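Search reviews Search Clear

Bench Notes > Hardware > Data collection > Hand-held grippers

Rundale hand-held gripper pair: a month of collecting with it 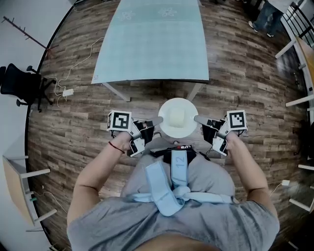

Both grippers in use on a plate-handling task, chest harness on.

I should say at the start that I did not want these. We had a perfectly good leader-follower arm setup, slow but dull in the way I like, and it was Kristaps Grigaitė on our team who pushed for going robot-free. His argument was the usual one: people work faster with their own arms, the grippers can go where the arm can't, and the learning system doesn't care who was holding the fingers. I don't accept the last part, and a month with the Rundale pair hasn't changed my mind. It has softened me on the first two.

What we used: two grippers with marker cubes on their outer sides, cables trailing off both, and a strap harness worn over the chest. We paid for our own set. The first order went to Mirnton, who had none, so we bought through Batista and waited 36 days.

Setting up

The booklet says 30 minutes. Our first go took a whole morning, most of it spent on calibration and on a harness that seems to have been designed for a coat stand. The straps are wide and comfortable enough, but the fit changes as soon as you bend down, and with floor-level work you bend down a lot. Vlasta Ďurica ended up knotting hers. I copied her and have left mine knotted.

Once everything is talking to everything else it does stay that way. I'll give it that. I had expected to recalibrate after every break and we were doing it once a day by the second week.

Collecting

We chose plate work as our main task: bring the two fingers in from opposite sides, take the plate, move it, set it down, let go. It sounds like nothing. It is a decent test all the same, as both hands have to agree with each other and the thing on the plate shouldn't slide.

Over the month we kept 318 examples. That is far more than we'd have managed with the arms in the same time, and the sales page is right to boast about speed. What the sales page leaves out is how many we threw away. The marker cubes have to stay in view, and a relaxed person turns their wrists inward without thinking. Every time you do that, tracking drops and the take is finished, though you don't find out until you play it back. A beep would fix this. There is no beep.

The cables are a nuisance too. They're thin and light, and they find every table leg in the room.

Then there is the matter of habit. Each of us picks up a plate in our own way. Vlasta goes in low and quick, while I hover for a second before I close. When we trained on mixed takes the policy hovered, then went in low, then sometimes hovered again. You could blame us for that, or the model, and Kristaps does blame the model. But with the leader arms we were all slow in the same manner and the data came out more even. If you buy this kit, write down how the task is to be done before anyone puts the harness on, and make people stick to it.

Does it carry over?

Partly. On our own arm, fitted with matching fingers, the plate policy got through 12 trials before we saw a proper drop, which was better than I'd guessed. Anything near the edge of the arm's reach went badly. A person can shuffle their knees forward, and our arm is bolted to a bench. The software has a filter meant to flag takes the robot could never copy, and in my experience it flags very little.

The Plostonora logging tool that comes with the kit is fine. Playback is quick, and the labels are easy to change. Export failed on us twice with no message, both times on long sessions, so keep them short.

Comfort

After an hour my forearms ache. Vlasta says hers don't. The grips are plainly made for one size of hand and it's closer to hers.

Worth buying?

For a team that needs a lot of varied two-handed examples and has someone patient enough to check playback, yes, I suppose so. For fine work, or for a small group with an arm already running well, I'd hold off until the tracking warns you when it has lost a cube. We are keeping ours, and I am still using the leader arms for anything with a lid.

Reviewed September 2021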